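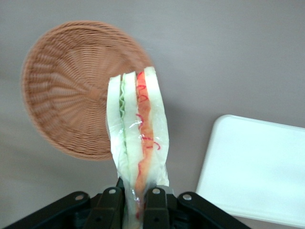 *A wrapped toy sandwich and a woven basket.*

I've been shopping for an electric car since January, and I have a complaint that has nothing to do with batteries. I want my buttons back!

Last Thursday I test drove the Dulluno, the small hatchback from Rurness that all my coworkers keep sending me links to. Lovely car. Quiet, quick off the light, and the seats are better than my couch. Then it started to drizzle and I went looking for the wiper speed, and it was two menus deep on a screen the size of a cookie sheet. The saleswoman, Filipa Mota, reached over and found it for me (on her second try, bless her).

I get why carmakers do it. A screen is cheaper than 60 little switches with their own wires and molds, and you can fix a bad layout with an update overnight. My friend A-yeong Nam works in purchasing for a parts supplier and she's walked me through the math more than once, usually over my fries. Fine. But the sticker on the trim I drove was $3000 above the base model, and I'd have happily given up the color-changing door lights for a volume knob.

The range part I've made peace with. They quote 226 miles, my commute is short, and I drive to see my sister maybe four times a year. Charging at home would run me roughly $400 to set up, according to the electrician. None of that scares me anymore. What scares me is squinting at a slider at highway speed so I can get warm air on my feet.

And please don't tell me to use the voice control. I asked it to turn down the fan and it offered me directions to a stadium.

The older Eren had a row of fat plastic dials you could work with gloves on. Ugly as sin, and I loved it. Rurness dropped it, so now I'm looking at used ones, with the scuffed bumpers and the smaller battery. Catrin Kemeys down the street has one with a dented door she might sell me in the spring. I told her to call me first.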